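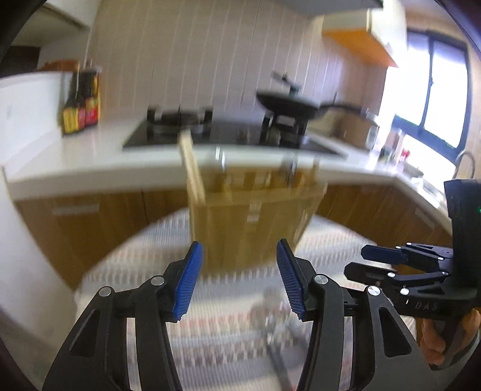

My kitchen, the robot school

I should say straight away that I can't cook, so when I tell people I've been spending my evenings in the kitchen they get the wrong idea. What I've been doing is going in with a gripper in each hand and trying to move things about without using my fingers. It's slower than it sounds and a lot more tiring, and I haven't had this much fun with a project in years!

The project is called Mernska. It's a two-armed robot that will one day (I keep saying one day) put the cutlery away. The arms themselves live on a bench at Runcombe, the shared workshop where I rent a shelf and a bit of floor, and at the moment they don't do a great deal. They wave. One of them has a nasty click in the elbow. But the grippers come home with me in a rucksack, and the grippers are where I've learned nearly everything.

The idea is that you hold them yourself. Each one has a handle, a pair of jaws and a camera looking out over the jaws, and you do the job with your own arms while it records what the jaws are up to. Later on you feed all of that to the software and hope the robot picks up the habit. I'd read about people doing it this way and thought it looked like cheating, and then I spent most of a winter trying to program a single grasp by hand and decided cheating would suit me very well.

I fussed over the finger pads more than anything else. You can see the blue ones at the tips of the jaws, with ridges running along them, and they took me an embarrassing amount of time to get on straight. My first set were smooth and I was very proud of them until I tried to pick up a spoon. It shot off behind the fridge and it's still there, as far as I know. Ridges help. So does not squeezing like you're wringing out a flannel, which was my other mistake.

Then there's the jaw linkage, all those black arms swinging on silver pivots. Do the screws up too tight and the jaws stick halfway, leave them too slack and the tips wander off in different directions. I ended up with a little routine at the Runcombe bench: quarter turn, open, close, mutter, quarter turn back. I ordered spare screws from Danard, misread the listing, and had 214 of them turn up in a padded envelope. If you're building one of these and need a screw, do write in.

Chopsticks, of all things

I began with big stuff. A slatted wooden crate is a lovely thing to practise on, with plenty of edges to get hold of, and after an evening of that you feel terribly clever. So I moved on to the utensil holder, and I stopped feeling clever almost at once.

The holder has dividers inside, and the chopsticks stand bunched up tight at one end. Going in for one chopstick with a pair of jaws is a fiddly business, and everything you do with the left hand gives the right hand something new to worry about. Your eyes want to watch both tips at the same time and they can't. I found it best to park one gripper beside the holder as a sort of fence and do the delicate work with the other, although my shoulders had opinions about that after half an hour.

Metal cutlery is a different sort of trouble. It's shiny, the window behind the sink is very bright by day, and the recordings come out with great white patches exactly where I'd like to see what's going on. I've started working on a striped cloth, mainly so that things don't skid when they're dropped. I do drop them.
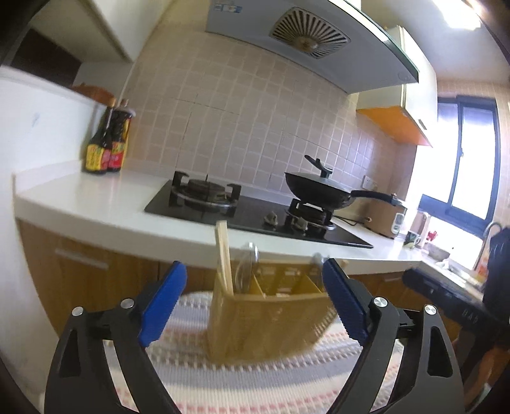 What's on the hard drive

By 22 January 2024 I had 2,072 recordings, every one of them a few seconds of me lifting, tipping, shuffling or fumbling. I'd set myself a target of 3,000 before letting the arms have a go, and I've stuck to it, mostly out of stubbornness. I did throw out 241 earlier ones that I'd made with a pad on back to front. That was a gloomy evening.

Sorting them is the dull bit. I sit with a pot of tea and watch clip after clip of my own kitchen through a fisheye lens, deciding which grabs count as good ones. You get to know your worktop terribly well. You also notice how much you do without thinking, like nudging a thing round with one side of the jaw before you close on it, and I've no idea whether the robot will make sense of that or simply copy it at the wrong moment.

I've kept the fumbles in a separate folder. A chap's guide I followed, put out by a small outfit called Rivadeneira, says to bin them, but there are some very good recoveries in there and I'd like to try training with and without.

Next I want to sort out the clicking elbow and get the wrists on, and that means clearing the Runcombe bench, which has my drill press on it and somebody's half-finished canoe seat. If all goes well Mernska gets its first try at the crate in February. The chopsticks can wait till I've found a longer rubber mat.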